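Eltport Parents & Makers Board
Home > Storage and Tidying > Toy bricks

Sort by colour or sort by shape? (and what to do about yellow)

Started by ivar_backlund
Nov 4, 2019

I have inherited two crates of big chunky bricks from my sister, whose children have discovered football. I started with a blue bin with three compartments, red on the left, light blue in the middle, lime green on the right. Very pleased with myself. Then I looked at the pile still on the floor. 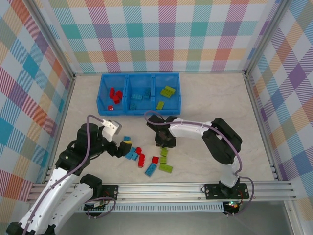
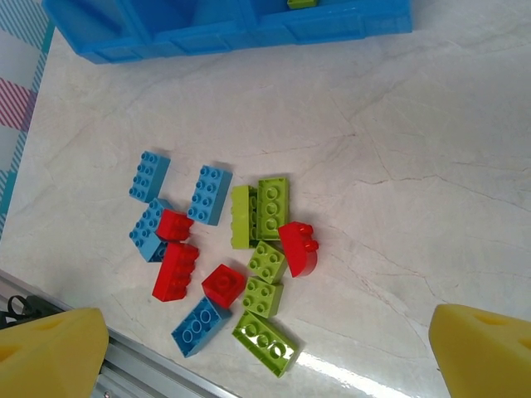
Bricks waiting to be sorted in both.

Questions so far

1. Is colour even the right way to do this? My sister says shape.
2. Where does a small yellow brick go in a bin with three compartments?
3. Do I keep the curved red one with the other reds, or does it get a separate life?

Replies

uyen_b wrote:
Colour, for children this size. Mine could put red with red well before they could tell you what a stud was. Yellow goes in with the green. Everyone will cope.

claveck_joaquim wrote:
Yellow does not go in with the green. That is how you end up with a drawer called Misc, and then a second drawer called Misc. I have 12 drawers in a Lirken unit and I could tell you the contents of nine.

uyen_b wrote:
Joaquim, it's one brick.

claveck_joaquim wrote:
It's one brick in the photo. He said two crates.

Eilif Wallin wrote:
Your sister is right, sorry. Nobody building a house asks for "a blue". They ask for a long one. Sort by length, put anything curved in a tub by itself, and let the colours fall where they like. We did it this way at the Engebretsen playgroup with a tub of 500 and the grumbling stopped by March.

ivar_backlund wrote:
Eilif, my daughter does ask for a blue. She asks for it at some volume.

Eilif Wallin wrote:
Then I withdraw the house argument. I stand by the tub for curved ones.

hussam_matar wrote:
Has anyone said wash them first? Wash them first. Pillowcase, knot in the top, cool cycle. Do it before sorting or you will be sorting twice — ask me how my Sunday went.

uyen_b wrote:
Cool cycle, yes, but mine went in a net bag. The pillowcase came undone and I was picking lime green out of the door seal.

hussam_matar wrote:
That's a knot problem.

ivar_backlund wrote:
Washing tonight, in a pillowcase, with a knot I would describe as nautical. Going with colour. Curved red stays with the reds for now. Yellow is in a mug on the windowsill until I find out how many friends it has in crate two.

claveck_joaquim wrote:
So, Misc.

ivar_backlund wrote:
It's a mug, Joaquim.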